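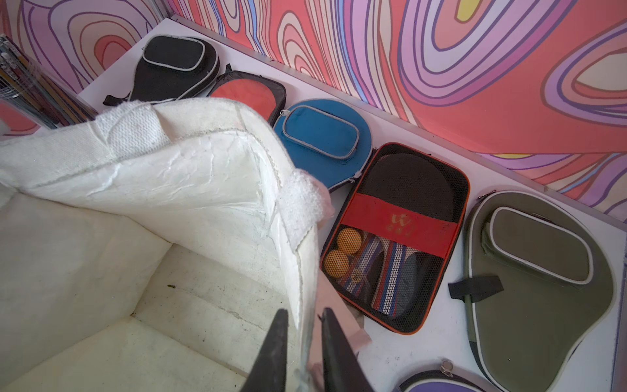
Gripper at the canvas rim, with the paddle cases laid out behind it.

Progress report to the Plolletti fund: teaching two arms to pack a bag

Hello again, and thanks for being so patient about the date of this one. When I last wrote, in November, I had two arms that could be steered by hand and a lot of opinions about how the packing job ought to go. I now have a proper pile of recordings and rather fewer opinions.

For anyone on your side who is new to the project, the grant pays for me and the rest of the Ornley group to find out how well two arms can learn a fiddly household job from people doing it through them. Somebody sits at the controls, moves a pair of small handles, and the arms copy. Everything gets saved: where the joints were, how far the grippers were open, what the cameras saw. We call each go a demonstration, and the running total is 1,744, all of them on soft bags and things to put in them. That's further on than I promised you, and I'm very pleased about it (I may have bought cake).

The bag has been the hard part from the start. I'd budgeted most of our time for the cases, with their straps and zips and odd shapes, and I had the whole plan the wrong way round. A case lies there and waits for you. A canvas bag slumps the moment you look away, and its rim folds over, and the bit you wanted to hold has moved under the bit you didn't. So the first thing we now teach people is to get one finger inside the rim and one outside before they try anything clever. If that goes wrong it's best to let go, back off and come in again, and we keep those goes in the set. I want the arms to see what recovering looks like.
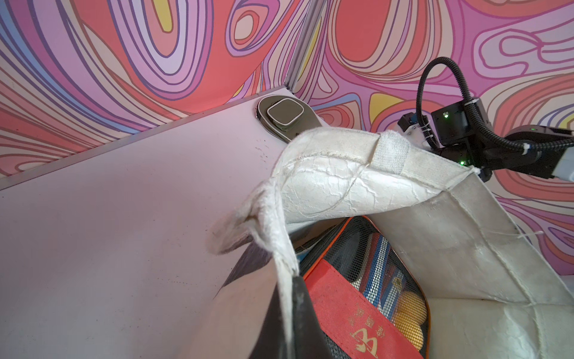 Ornley, 1/28/21

The biggest change this period is that I've stopped asking people to do it one-handed. The old habit was to use one arm for the bag and then the same arm for the case, with the other arm parked out of the way. It looked tidy on paper. It was slow, though, and the bag tended to shut again between the two steps. Now the rule is that whichever arm isn't carrying should be helping: holding an edge, steadying a side, nudging the opening round to face its partner. People found this very odd for a day or so, and then couldn't go back.

It does make the driving more tiring. We have three operators, me included, and I've cut a session to 15 demonstrations before a swap. After that the grip timing gets sloppy – you close the fingers a touch early and then chase the fabric about – and I'd sooner lose a bit of output than save a lot of tired driving. The recordings from the start of each session are noticeably smoother than the ones at the end, even with the shorter stint, so I might trim it again.

A word on the software. Bullosero, our recording tool, now starts and stops with a foot pedal, so the operator's hands never leave the handles. This was a small bit of work and has made everyone much happier! Before that, every recording had a second or two at the end where the arms drooped as somebody reached for the keyboard, and the first model we trained learned to droop too. It did it beautifully. We've clipped those tails off the old recordings and the problem has gone.

Bullosero can also play back all the camera views together now, and I spend more time in that screen than I'd like to admit. The wrist views are the ones I go to first. From further off, a finger on the right side of the cloth and a finger on the wrong side of it look much the same, and from the wrist you can usually tell. The snag is that the bag can fill most of the wrist view once you get close, and then the operator is working partly from memory. I've asked them to pause for a beat before going in, so the picture of where everything lies is in the recording before the cloth covers it up. 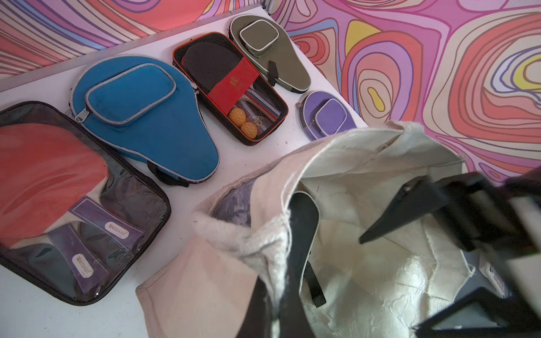

Gripper at the mouth of the bag, with the blue, green and mesh cases on the table beyond.

The mesh case deserves a paragraph to itself. With the paddle-shaped cases, most operators settle on much the same hold fairly quickly. With the mesh one, everyone has their own way. One of us likes to take it by the border, one goes for a corner, and I tend to grab whatever's nearest and hope. That's fine for a person and not much good for a learner that has to average us out, so we agreed on the border and wrote it down on a card by the controls. The goes from before the card are still in the set, with a label on them, and I'll be training with and without to see if they do any harm.

Straps are still a nuisance. They're easy to see on a pale table and easy to catch by mistake, and a case carried by its strap swings about on the way over. I haven't made a rule about it yet. If an operator catches a strap and the case still goes in, it counts, but it gets a note.

So, does it work? Partly. Left to itself, the latest model gets a single case into the bag in 65 per cent of tries, with the bag already open at the start. That's the figure I'd ask you to quote, with the last bit of the sentence attached. When the arms have to open the bag first they do a good deal worse, and I'm not going to put a number on it until I've run it enough times to believe it. Most of the failures I've watched come down to the same thing: the carrying arm arrives before the holding arm has finished, and the case lands on the rim instead of going past it. The operators wait for each other's hands, so to speak, by looking. The model hasn't picked up the waiting.

My plan for that is fairly dull. We'll record a batch where the operator exaggerates the wait, with the carrying gripper held above the opening until the cloth has stopped moving, and then mix those in with the normal ones. I tried a very small version of this last week and it seemed to help, though it was far too small a test to bet your money on.

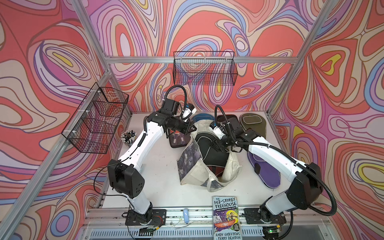
Two arms at the table, the right gripper just above the opening of the bag.

Where I've fallen behind is on swapping things round. I said we'd vary the layout of the table every session, and for a stretch in the middle we got lazy and mostly shuffled the same spread of flat items a few inches either way. The result is a model that's quite good at the places it knows and a bit lost elsewhere. We're now moving the bag as well as what goes in it, and turning it so the mouth doesn't always face the same way. I've also asked Benítez, who supply our spare gripper parts, for another pair of fingertips with more grip to them. The present tips slide on canvas when it's pulled tight, and you can hear the operators sigh.

Money is close to plan. We've spent a little more on fingertips and a little less on computing, and the two nearly cancel out. I'd like your permission to move what's left of the travel line into operator hours, as there has been precious little travel. A one-line email would do.

For the next period, I'd like to have the bag-opening part measured properly, the slow-wait batch recorded and tested, and a second kind of bag brought in, probably something with stiffer sides for a rest. I also owe you the short guide for new operators. The draft is written and the other two are picking holes in it at the moment, and I'll send it over when they've finished.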